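Moths, and what I did about them

9th November

I found the first one in February, on the wall above the bedside table. It was small and the colour of straw, and I squashed it with a tissue and thought no more about it. By the time I worked out what it was, I'd lost a scarf, the elbows of a cardigan and a good part of a blanket my aunt brought back from Trindade.

A few people have asked how I got rid of them, so I'm writing it down once and will send the link from now on.

The adult moths don't eat anything. The larvae do the damage, and they like wool, cashmere, silk, fur and feathers, especially if there's skin oil or food on it. They don't like light and they don't like being disturbed. The flat we rent in Histiswood has a built-in wardrobe with carpet running right into it, old wool carpet, and the back corner hadn't been vacuumed since well before we moved in. When I pulled out the shoe rack there was a line of grit along the skirting board. I thought it was sand. It was casings.

My first attempt was cedar balls and lavender bags. I bought 17 cedar balls at the Saturday market price, which was too much, and hung them everywhere. The cupboard smelled nice for a fortnight and the moths carried on. I've since read that cedar oil may bother very young larvae in a sealed box, but a wardrobe with a gap under the door is a long way from a sealed box.

The second attempt was pheromone traps. These are useful for telling you whether you have a problem and where it's worst, but they only catch males. I put one in each room and learned that the bedroom was bad, the hall was fairly bad and the kitchen was fine.

What worked was dull. I emptied the whole wardrobe onto the bed and went through it one piece at a time. Cotton and synthetics went through an ordinary wash. Anything wool got shaken outside, brushed along the seams and under the collar, and then either washed or frozen. 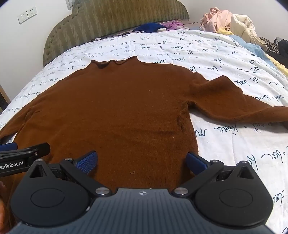
Freezing needs some planning. Ours is a small freezer under the fridge, so it took most of a month. Each piece goes in a zip bag with the air pressed out, and I left them for two weeks at a time. Some people say three days is enough if your freezer is properly cold, but ours struggles in warm weather and I didn't trust it. When you take a bag out, leave it closed until it comes back to room temperature, otherwise you get condensation on the wool.

My neighbour Els Dekker does it the other way and uses heat. She puts her jumpers in black garbage bags and leaves them in the back of the car on a hot day with the windows up. She's had no moths for years. I tried it with the blanket and it seemed fine, but I wouldn't do it with anything I was worried about shrinking.

For washing I use the wool cycle at 30 and half the detergent the bottle says. I used to handwash everything and I don't think it made much difference except to my back. Roll it in a towel, press, and dry flat out of the sun.

Then there was the carpet. I vacuumed the wardrobe floor every second day for a month with the crevice tool, along the skirting and into the door tracks, and took the bag straight out to the bin. I also wiped the shelves down with plain soapy water. The agent wouldn't pay for a treatment — $600 was the quote — so that was that.

Mending I'm still working through. Zdeňka Říha, who taught the darning class I went to at the library, told me to start with a hole nobody will see, which was good advice. The cardigan elbows were past darning and I've put patches on them. The scarf went into the rag bag.

Everything wool that I'm not wearing now lives in lidded plastic tubs with a trap on top. I open them every couple of months and shake things out. I caught one moth in the hall in winter and none in the bedroom.

If you've got feather cushions, check those too. I forgot about ours until last week.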